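4. Working Kitchens: Timing and Speech in the Clondesby Productions

4.1 What the show reports tell us

Show reports are a wonderful source, and theater studies has been slow to use them. The stage manager writes one each night, usually in a hurry, and it goes to people who want to know whether the door stuck again. The Clondesby Playhouse kept its reports in ring binders by production, and 477 of them survive for the domestic plays discussed in this paper. They give running times by act, late cues, dropped lines, audience size, and (best of all, for our purposes) a loose column headed "Other," where nearly everything interesting ends up.

We read the full set twice. On the first pass we marked every entry that touched on a practical task done by an actor during dialogue: laying a table, folding sheets, washing up, preparing food. On the second pass we compared those entries with the act timings. Section 3 dealt with sheets and laundry. The present section is about kitchens, where the effect on the spoken text is much stronger than we had expected when we began.

4.2 Tasks that set the pace

Both "The Illis Letters" and "Dobre's Table" were staged with running water and real food. The Playhouse has 200 seats on three sides of the stage, so the front row sits very close to the action, and mimed cooking would have been hard to get away with. The scripts ask for bread, soup, eggs and fruit, and the fruit is particularly rewarding to follow through the reports. A loaf can be sliced in advance and put back together. An orange has to be dealt with in front of everybody, at the speed the orange allows, and it leaves something behind on the counter for the rest of the scene (Figure 2).

Figure 2. Orange halves on a kitchen counter.
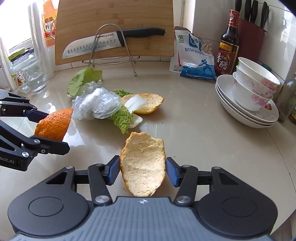
Act 2 of "Dobre's Table" shows the pattern beautifully. The older sister prepares breakfast while the younger one explains why she is selling the house. In the printed text the speech is a single block, with no stage directions at all. In the reports it behaves like a duet. On nights when the "Other" column mentions trouble with the food, the act runs long, and the extra time falls almost entirely inside that one speech. The speaker was waiting for the cook! She held back the ends of her sentences until the hands across the table had finished what they were doing, and the prompt book confirms it: small pencil ticks appear between phrases from the second week on, each one tied to a move in the breakfast.

We find this thrilling because it turns the usual account around. Studies of domestic realism tend to treat stage business as decoration laid over a finished text, something for an actor to do with nervous fingers. At Clondesby the business came to carry the rhythm, and the lines were fitted to it. The company seems to have learned this by doing it night after night, with very little talk on the matter. Rehearsal notes for the same scene barely mention food before the technical week.

"The Illis Letters" works differently. Its kitchen belongs to a character who hardly speaks, and the reading of the letters goes on around her. Here the act timings stay steady even when the reports complain of a blunt knife or a pan that would not heat. The reader had the letters in hand and kept going. What changes is the silence afterward. In the June performances the pause before the final line grows longer and longer, until a note from the director asks for it to be cut back by 20 seconds.

4.3 The Gernard revival

The touring revival by the Gernard Company gives us a useful comparison. It used the same text of "Dobre's Table," in larger halls, with dummy food and a dry sink. The act came down by several minutes, and the long speech was played straight through. Reviewers on the tour admired its force. Local reviewers of the first production had written mostly about the sisters listening to each other, and some gave more space to the breakfast than to the sale of the house.

We do not want to lean too hard on reviews, and the two casts were different in age and training. Still, the Gernard prompt book has no ticks in the speech. A revised copy dated 10 February 2019 goes further and cuts the breakfast to coffee, already poured when the lights come up. Readers who know the play only from that version will have met a very different younger sister, one who talks fast and is rarely interrupted, even by toast.

4.4 Limits of the material

Stage managers write down what goes wrong. A quiet night leaves a short report, so our evidence is tilted toward dull knives, spills and late entrances. In 50 of the reports the act timings are missing or cannot be read, and we left these out of the comparison while keeping their written notes. We also have no sound recordings from the first run. The pencil ticks show where a pause was planned, and the timings show how much the whole act stretched, but the exact length of any one pause is lost. Section 5 takes up the costume plots, where the record is fuller.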